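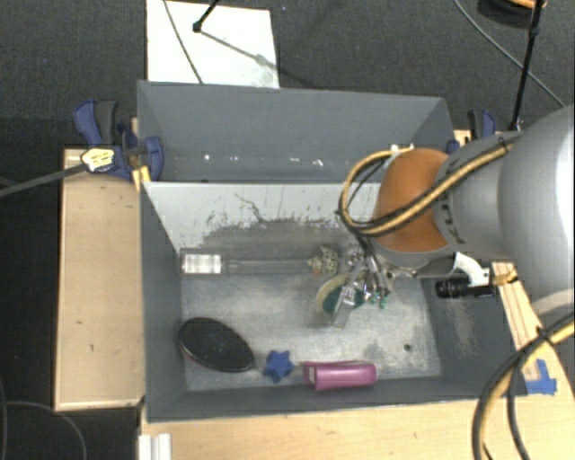
Veterinary Pharmacy, Unit 4: Reading a dewormer label
Notes by Zulema Bravo, Hirthorpe

Welcome back! Last time we finished with antibiotics in drinking water, and now we get to worms, my favourite part of the whole course (sorry, mastitis group).

Start with the active ingredient, always. Brand names change from country to country, but the name of the drug doesn't, and it tells you which family you're dealing with. The three you'll meet most in sheep are the benzimidazoles (white), levamisole (yellow) and the macrocyclic lactones (clear). Learn the colours now and you'll thank yourself in the practical!

Next, look at the strength and work out the dose by body weight. Try this one before you turn over: a ewe weighs 54 kg, the dose is 5 mg per kg and the drench contains 25 mg per ml. She needs 270 mg, so 10.8 ml. Dose to the heaviest animal in the group, and if the weights are very spread out, split the group first. Underdosing is one of the quickest ways to end up with resistant worms.

Then the withdrawal period. Meat and milk have separate figures, and some products can't be used at all in animals giving milk for people to drink. Read both lines, every time.

For the exercise we'll use the flock records from Urnum, 40 ewes with weights and egg counts before and after treatment. One ewe had a count of 3,246 eggs per gram, which is a wonderful number to argue over. Work out the percentage reduction for each animal, then for the group, and bring your workings to the Iturra room.

Reading: handout 17, sections on storage and shaking of suspensions.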